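Week two of no car

Quick one tonight because I have to be up at 5 again. Still no car. The shop says Tuesday, they said that last week too.

So. The bus. Things I have learned about the 51 so far. It does not come when the sign says. It comes either four minutes before, when you are still crossing the lot with your shoe untied, or so late that two show up together and the second one is empty and nobody gets on it. I get on it. Always take the second one. Window seat, heater works, driver in a better mood.

Idrisa at work has been riding it for years and he laughed at me for checking the app. Apparently you go by the bakery. If the lights are on in front and not just in back, you've missed it. I tried this for three days and he's right, which is annoying.

Also the transfer at Rukumley. Whoever laid out that stop has never been rained on. There is a shelter, and it faces the wall. You stand in it and you can't see the bus and the bus can't see you. Everybody stands out in the wet next to it instead. Got soaked Thursday, socks and all, sat through the whole morning with my feet in a plastic bag under the desk. Very professional.

Money part, for those who asked. Repair is 3000 if it's the transmission, 248 if it's just the sensor. They don't know yet. How do you not know yet. I have been doing the math on never getting it back and honestly it's closer than I thought it would be. No gas, no parking, insurance gone. But then groceries. I carried a bag of cat litter up Sulterberg hill on foot and had to sit down on somebodys wall.
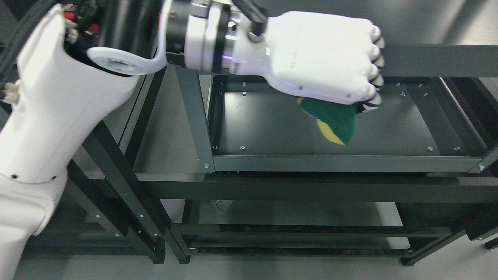 What I miss least is the parking. What I miss most is the dark part of the drive home, with the radio on and just the little dash lights for company. The bus at night is lit up like a dentist's office, every tube going full blast, you can see your own tired face in all the windows. Give me one thin purple line of light, like the glow down by the metal rings there, and I'd sleep all the way to Bralldale. Perihan wears a hat pulled down over her eyes. I thought she was asleep the first time and poked her at her stop, and she was not asleep, and it was not her stop. Sorry again Perihan.

Reading is going well though! Finished the long one about the lighthouse family, the one I've been carrying since June. Did the last eighty pages in two rides. Now on a paperback somebody left on the seat, first chapter missing, so I have no idea who Martin is but everyone is furious with him. Don't tell me.

Food. You can't eat on the bus, or you can but people look. I've been getting a roll at Sarıgül before the transfer, the cheese one, still warm if you get there early enough. Eating it standing up in the rain beside the usless shelter. Best part of the day some days.

Mom wants to lend me her car and I said no, then said maybe. She keeps the seat so far forward that my knees touch the wheel and it smells of peppermints. Will decide after the shop calls.

Ok bed. Lunch isn't packed, umbrella is still at work.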